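Workshop Tips: Trying Out Grippers on PC Teardown and Rebuild

Filed under: Bench automation, Grippers, Wrist cameras

Old desktop towers are a good test for a gripper. They have thin cards, square chips, drives on plastic rails, and a lot of sheet metal in the way. The tips on this page come from comparing two grippers, Ullia and Gitex, on the same kind of work: taking a graphics card, memory, a processor and a hard drive in and out of a desktop case laid on its side. The controllers were a Liepiņa and an Adesard, and they get their own section further down.

Start with the case, not the arm

Lay the tower on its side and take off the panel. Push it against a stop so it can't creep across the bench. A case that moves 2 mm between the first try and the fifth will ruin any comparison, and you will blame the gripper for it.

Take out loose screws. Tie back any cable that hangs over a slot you plan to use. Thin fan cables are the worst, as a finger can slide under one and pull it tight before the arm reports anything.

Leave the drive cage cables alone unless they cross your path. It's tempting to strip everything out, but a bare case tells you very little about how a gripper will do in a normal one.

Getting the fingers to the slot

Fingers that look slim on the bench get wide inside a case. Measure the space on both sides of the card before you buy anything. Measure it at the depth where the fingertips will close, and again higher up where the linkages or knuckles will be. With our first set of fingers the tips fit and the knuckles hit the side wall.

Approach from straight above, stop short, then open. If you open first and come down afterward, the fingers sweep a much larger space. On cards close to the memory latches this matters a lot.
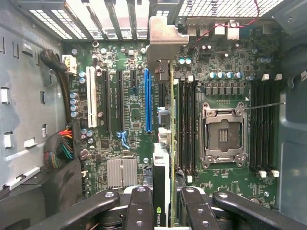
Should you close on the bare circuit board edge or on the shroud?

Close on the shroud wherever there is enough of it. The board edge is thin, and the small parts soldered next to it come off with very little side force. If the shroud covers only part of the card, set your grip point by the shroud and accept that the card will be held off center. Then slow the lift.

Finger pads

Pads do more for the result than the gripper does. We ran both grippers with bare plastic fingers first, and both dropped cards. With soft pads the difference between them mostly went away for memory and drives, though it stayed for the graphics card.

Things worth knowing about pads:

Glue-on foam grips well when new and wears quickly on sheet metal edges. Check it every 30 cycles.

Rubber sheet lasts longer but can hold on to a part after the fingers open. A small wiggle before the arm lifts away fixes most of that.

Wrap-around tape is fine for a first afternoon. Don't use it for numbers you plan to compare.

Whatever you use, put the same pads on every gripper in the test. Change both sets together, even if only one looks worn.

Use a parts tray with fixed pockets

Don't set parts down on the open bench. A printed tray with a pocket or slot for each part gives you the same pickup point every time, and it shows right away when a part has been put back crooked. Make the slots a little wide at the top so the part can find its own way in.

Stand drives on edge. Flat on the tray they are too wide for most small grippers, and on edge you can use the same finger opening as for a card. Hold memory between two short posts, with the middle left open for the fingers. A processor needs a raised pocket, because the fingers have to get below its top surface to hold the sides.

Bolt the tray down. On a slotted aluminum bench this takes a minute. Mark its place as well, in case someone needs the bench for something else overnight.

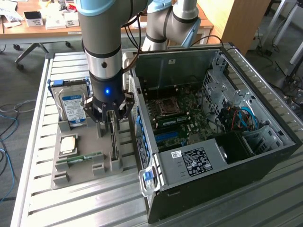 Tray on the slatted bench beside the open case, with the gripper down over a slot.

Wrist camera or fixed camera?

Have both if you can. A fixed camera tells you where the tray and case are and whether the second arm is going to be a problem. It is poor at showing what happens between the fingers once they go below the case wall.

A wrist camera shows the fingertips and the part together, so small errors are easy to see. Its weak points are glare and focus. Metal vents, heat spreaders and bare case walls can all wash out to white. Turn off any lamp directly overhead and light the case from the side. If the camera sets its own exposure, lock it after the arm has reached its working height. Locked any higher up, it will be wrong where you need it.

Check the camera mount every morning. Ours had one screw that worked itself out over several days, and we lost most of a Wednesday to grips that all landed a little to the left.

Controllers

The Liepiņa was easier to set up. Positions are taught by moving the arm by hand and pressing a button, and the names you give them show up in the log. The Adesard wants everything typed in first, and the manual is thin on examples.

Once both were running, the Adesard was better at the slow part. It let us set a separate speed for the last stretch before contact, and it stopped more gently when the fingers met something. With the Liepiņa we had to split the same move into pieces to get a similar result. For a bench that changes jobs every week, the Liepiņa is the easier one to live with. For one job repeated all month, take the time to set up the Adesard.

Two arms on one bench need an agreed parking spot for each. Set it well above the case, and make every program start and end there. Write the parking positions on a card and tape it to the bench leg.

Seating and pulling a graphics card

Release the slot latch first. It sounds too simple to write down, but a gripper will pull against a closed latch until something gives.

Rock the card gently along its length as you lift. A straight pull takes more force and tends to let go all at once, and then the card swings into the power supply or the drive cage. A small rocking motion brings it out evenly. Keep it small – the metal bracket at the end will catch on the case if you tip too far.

Going back in, line up the bracket end before the contacts. Lower until you meet resistance, stop, check the wrist view, then press. If the card isn't seated after one press, lift it clear and come down again. Pressing a second time from a crooked start only wedges it.

Long cards want a grip near the middle of their weight, and that's seldom the middle of their length. Find the balance point by hand with two fingers before you teach the position.

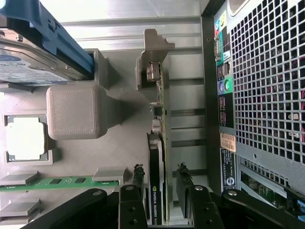

A reader going by benchhand adds that the fingertip gap should be set from the thickest card you own, then left alone: "I used to reset it for each card and my results were all over the place. Now I open to the same width every time and let the force limit do the rest. Fewer drops, and a lot less typing."

That matches what we found with the Gitex, which has a force limit that can be trusted at the low end. The Ullia is coarser down there. With it we still set the gap by card.

Keeping score

Decide what counts as a success before you start. Ours was simple: the part ends up where it belongs and the arm is back at its parking spot without a person touching anything. A card that is in the slot but not fully seated is a failure. So is a drive leaning in its slot on the tray.

We did 657 runs across both grippers. The first 200 were thrown out, as we were still moving the tray and changing pads. That felt like a waste, but those early runs mostly measured our own setup mistakes.

Log these for every run:

Gripper, finger set and pad type
Part being moved, and which direction (case to tray, or tray to case)
Controller and final approach speed
Result, with a few words if it failed

Don't swap the gripper and the controller on the same day. If the results change, you won't know which one did it.

Which gripper for what

Gitex for graphics cards and anything near the processor socket. It closes slowly and evenly, and the low force setting is usable.

Ullia for drives and memory. It opens wider and is quicker, and the parts don't mind a firmer hold. Spare fingers are also easier to change, with two bolts per finger and no need to take off the wrist camera.

Neither one is good at putting a bare processor into its socket. Do that step by hand for now, or practice with a dead board until you know how your fingers behave near the contacts.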